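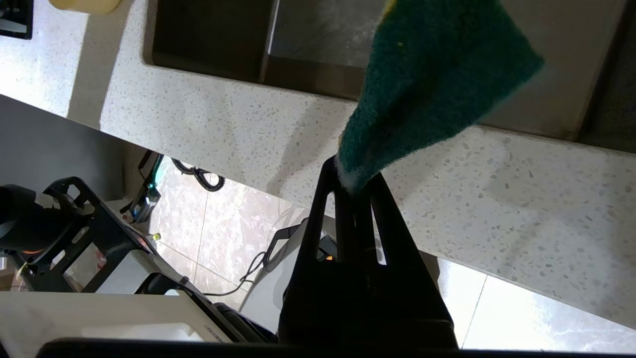
Wrist view, kitchen station, sponge in the gripper beside the sink.

2023-06-27
Open day at Womley, written up the same evening with my feet on a chair

Well, we got through it, and I think rather nicely. I want to put things down while I still remember them, partly for those of you who were stuck on the Gaber bench all day and missed the kitchen altogether, and partly for me when September comes and we do it again for the new intake.

We opened the doors with the Brirura arm already warmed up and homed, which saved the usual awkward ten minutes of people watching a progress bar. The sponge job went first. It was the right choice – everybody knows what a sponge is for, so there's no need to explain the task, and people could get straight on to asking why the arm goes so slowly. (Speed was set to 60 per cent of what we normally run. I'd leave it there for visitors.)

The wrist view on the big screen was the thing people liked best, far more than the plots we spent so long on. With the two fingers closed on the yellow foam edge and the green scouring side reaching out towards the sink, you can see at a glance what is being held and by how much. A lady asked whether it could tell the rough side from the soft side. I said that it can't, we simply choose the grip beforehand, and she seemed pleased to have caught us out!

We did 7 runs for visitors. Five were clean. On one the sponge twisted in the fingers on the way over and I stopped it by hand, and on the other the Imov planner timed out at 2400 ms and the arm just sat there thinking, to a good deal of sympathy from the front row. That log is saved as run 2611 if anyone fancies a look. My guess is the approach angle near the sink rim, but I haven't checked, so please don't take it as gospel.

Things to sort out before the next one:
The curly black cable on the floor by the cabinet wants a clip or a bit of cover. I stepped over it all day and kept asking people to mind their feet.
The tiles throw back a lot of light and the lower right of the wrist picture goes nearly white. A blind would probably do it, or we turn the exposure down a touch.
A second sponge of the same make, kept dry. Swapping a damp one for a fresh one changed the grip more than I expected, and I had to re-teach the closing width over the lunch break with a sandwich in my other hand.
More chairs. Several of the older visitors stayed for a good long while and I felt bad about it.

Station is powered down, keys are back in the tin, and the spare pads for the fingers are in the second drawer, not the first.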